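Drying times for glazed and unglazed pottery

February 2, 2021

Unglazed clay takes up water. Glazed clay mostly does not, except where the glaze stops: at the foot ring, at a chip, or along any fine cracks in the surface. Most advice on washing up ignores the difference, and it accounts for nearly every musty cupboard I have been asked to sniff.

I began keeping notes in September, after we moved to Sestcombe and the kitchen turned out colder than the old one. The method is simple. Weigh the dry piece on a kitchen scale, wash it, wipe it once with a cotton cloth, and weigh it again at set times until the reading stops falling. The room was kept at 16 degrees throughout. 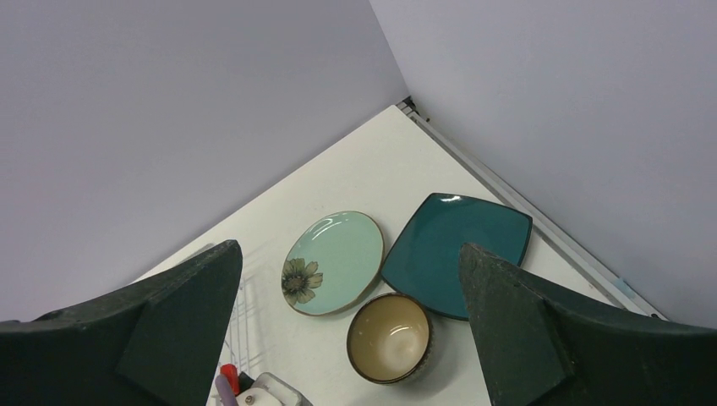
The scale reads to one gram, so small cups are hardly worth testing. My heaviest piece is a bread crock at 949 grams dry. After a normal wash it held 40 grams of water, nearly all of it in the unglazed base, and it needed two nights to get back to its starting weight. A fully glazed bowl of similar size was dry by the time the kettle had been filled and boiled twice.

Position matters more than I expected. A pot stood upright on a flat shelf traps damp air under the foot, and the base is the part that most needs to dry. Turning it over moves the problem to the rim, where the glaze is usually sound and little water is held. On its side, both ends are open to the air. In my tests the crock dried fastest that way, provided it could not roll.
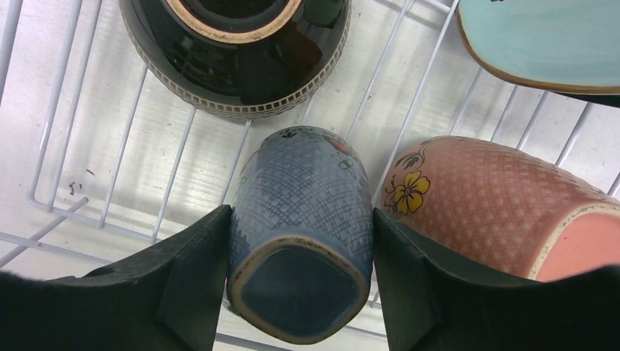
Airflow comes next. A small desk fan on its lowest setting cut the time by more than half. Heat did less. An airing cupboard with the door shut was slower than the open kitchen, as the air in it soon became damp.

Salt is a separate matter. If a white bloom appears on a bare base, it has been carried out by the water as it dried. Brush it off dry, soak the piece in clean water for a day, and dry it again from the start. Repeat until no more appears. The Stalside jar needed four rounds. 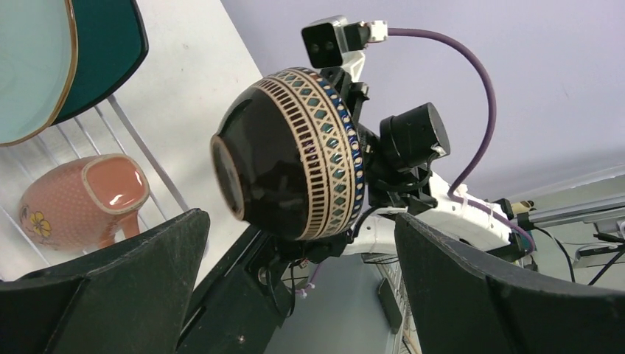

I would not put a cracked glaze through the dishwasher. The long hot cycle drives water into the body, and the drying stage is too short to remove it. Hand washing took five minutes and left less than a third of the water behind.

Still to be tested: waxed bases, slatted wood against wire, and whether a 300 gram jug behaves in proportion to the crock. I suspect wall thickness counts for more than weight.
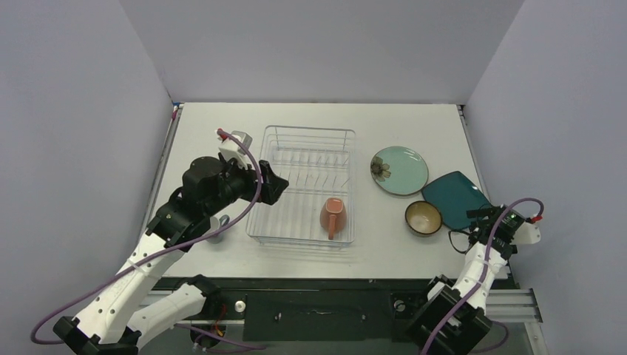 Small pitcher on its side in the rack.

Comments

Farzana Tanoli: Did you weigh the cloth as well? Mine holds a surprising amount.

Gondal: Same white bloom on my plant saucers. Two soaks cleared it.

Recent posts

Descaling a kettle with citric acid
The Stallau shelf brackets, refitted
Cotton or linen for tea towels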